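A **lever handle** is a door handle in the form of a horizontal bar that turns around a fixed point near one end. Pressing the free end down pulls back the latch, and the door can then be pushed or pulled open. Lever handles are common in offices, clinics, schools and apartments, and they are found on wood, metal and glass doors.

## Use on glass doors

A glass door needs a different fitting from a wooden one, as there is often no thick body in which a lock can be hidden. The lock case is usually clamped to the pane, and the lever stands on it. In meeting rooms the pane is often frosted, so that light passes through and the people inside keep some privacy. Partitions next to such doors may be of clear glass with horizontal blinds.

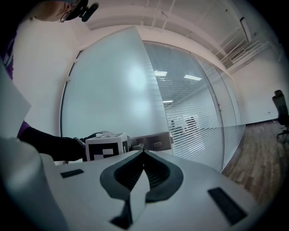

The height of the lever matters more than its shape. A lever that is placed too low makes the user bend the wrist, and one placed too high is hard to reach for children and for people who are seated. Because it does not need a tight grip, a lever can be worked with a glove, with an elbow or with the side of the hand - a round knob usually cannot.

## Parts

The lever is fixed on a square bar, called the spindle, which goes through the lock case and joins the handles of the two sides. A spring brings the lever back to its horizontal position. When this spring becomes weak, the lever hangs down a little, and this is the most frequent complaint with old handles. In the Figueiredo offices, where over 400 levers were fitted, the springs were changed in September and the handles themselves were kept. The Sivodar pattern uses two springs, one for each side, and the Balotura pattern has only one, inside the case.

## Floor and clearance

A hinged door needs free floor along the whole path of its leading edge. On plank floors a small gap is left under the door, commonly four millimeters or more, so that a raised board does not stop it. Bags, cables and loose panels should be kept out of this path. A door stop is fixed to the floor or to the wall, and it protects the lever from hitting the wall - with glass doors it protects also the pane.

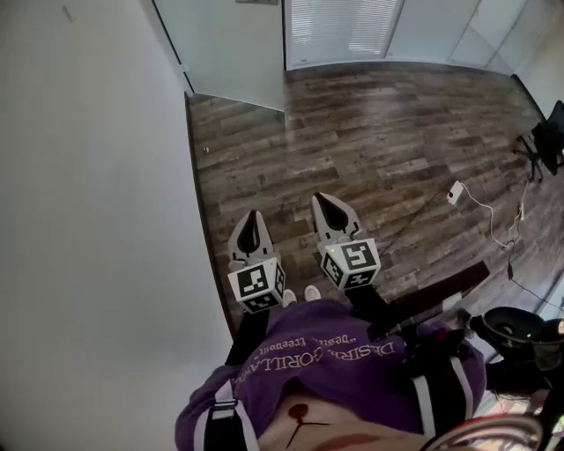

*Text: Florêncio Correia · Revised by Taner Uysal · 26/01/2019*

## Care

Metal levers are wiped with a soft cloth and mild soap. Strong cleaners can dull the finish. The small screw under the lever should be checked from time to time, and tightened by hand only. In the Mandari catalog the replacement screw is listed under number 1412.

## See also

- Door knob
- Door closer
- Frosted glass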